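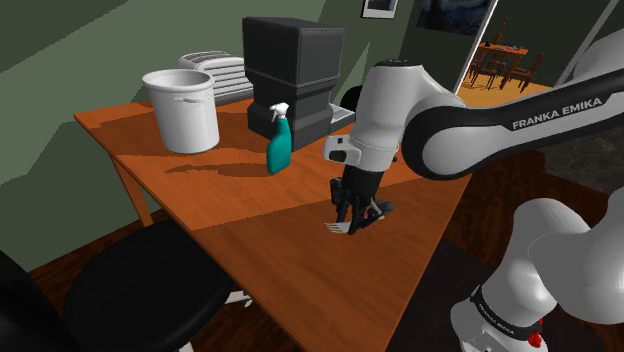

A robot arm holds a silver fork above a wooden table in a computer rendering.

Clisico to Close Token Exchange in October

3 July 2022

The digital currency firm Clisico will close its Flornenus token exchange in October, the company announced in a notice to account holders. The exchange lists 81 tokens. Customers with balances under $2,000 will be paid in dollars – larger accounts must name an outside wallet. Withdrawals will carry a fee of 2 percent. The Riller office, with a staff of 105, will remain open.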